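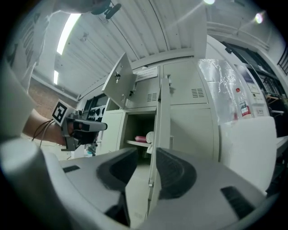
Istamstead workshop, June

Step 3. Fitting the pads and the marker

1. Slide a black pad onto each gray finger, scooped face inward. I push until I feel it seat.

2. Screw the white plate on near the gripper's base, then stick the square marker to it — flat, no bubbles!

3. Loop the cables under your wrist and leave some slack. I've snapped 2 by being stingy.

Caution: keep your fingertips out while you test the squeeze (ouch).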